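Ticket 3010
Project: Steva kitchen tasks
Subject: Takes getting rejected at the fridge, and which rule wins?
Opened: 2019-12-17
Status: Open, waiting on docs

Hi all, me again with the fridge stuff. I've split this off from the old October ticket because that one turned into a thread about batteries and I couldn't find anything in it anymore.

Short version: the checker throws out way too many of our fridge takes with "marker lost, right hand," and I think the cause is the way we wrote our own handling rules. Long version follows, sorry, get a coffee.

The Herine guide (the one we all signed off on) says two things in section 4. First, both marker cubes have to stay in view of the head camera for the whole take. Second, the operator has to keep both grippers inside the appliance opening until the plate is fully supported, so nothing gets dropped on the floor. Great rules, both of them! Except when you reach toward the back of a small fridge with the right hand, the cube slides in under the top edge and the head camera loses it. So you can follow one rule or the other, and whoever is operating picks one on the spot, and then the takes don't match.

I first figured it was calibration, so I went through the usual stuff:

Re-ran the gripper calibration, both hands. Passed.
Swapped the left and right grippers. Same error, still on the right hand, so the hardware's fine.
Wiped the cubes and checked they were seated flat. No change.
Turned off the overhead light closest to us in case it was glare. No change, and everyone complained.
Ran the same motion at the microwave with the lid up. Clean, every single take. 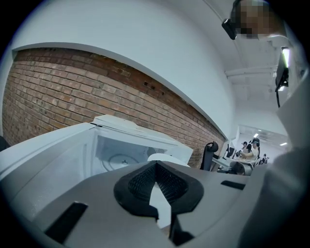
That last one is what got me thinking about reach. When the opening faces up you're working from above and your wrists never go under anything. The fridge opens toward you, and the plate wants to live at the back, and there's your trouble. I then moved the plate forward and the errors mostly went away, but the task sheet says "back of the shelf," so strictly speaking those takes don't count either. Ugh.

I did a batch of 20 to be sure. With the plate at the back and the operator standing straight, the right marker dropped out over and over. With the operator leaning in and looking down over the top of the fridge, it held up a lot better, but then we bump into the other rule, the Guvard one about posture (no bending past what's comfortable, take a break if you have to hold a lean). I like that rule. My back likes that rule. I don't want us quietly ignoring it to please a checker.

There's also the cable. The guide says the gripper cable runs along the forearm and must not cross the opening, and that's fine, but it doesn't say which side of the arm. I've had it on the inside and it snags on the shelf lip when I pull back. On top of the arm it behaves. Can we please just write "on top" and be done?

One more thing while I'm here — chairs. The rule says the floor in front of the appliance stays clear, and we all do that, but it says nothing about what's off to the sides. I keep the next plates on a chair seat to my left so I'm not walking back and forth between takes, and it saves a ton of time. Shaohua says the seat can roll when you pick something up with a gripper, and okay, fair, it can. So either we lock the wheels or we get a little table. I'd vote table.

So what I'm asking for:

Let a marker be hidden for up to 500 ms inside an enclosed appliance, and have the checker flag it without rejecting the take.
Say in the guide which rule comes first. My vote goes to "don't drop the plate."
Add the line about the cable.
Change "back of the shelf" to "anywhere past the middle," or give us a shelf riser.

I haven't touched any settings on the Atanasov rig, in case somebody wants to try to reproduce this with things exactly as they are. My last few takes are uploaded under this ticket number.

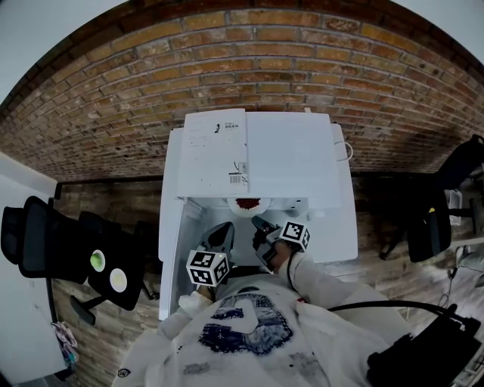

Eugénie Courtois replied that the order of the rules was never meant to be open: holding on to the plate comes first, then operator comfort, then markers, and she'll put that at the top of section 4. She's fine with the cable line and with a table. On the 500 ms she wants to see the fridge takes next to the microwave ones before she agrees, and she asked me to leave the plate where the task sheet has it until then.

Works for me. I'll pull the two sets together and attach them, and I'm leaving this open until the new wording is in.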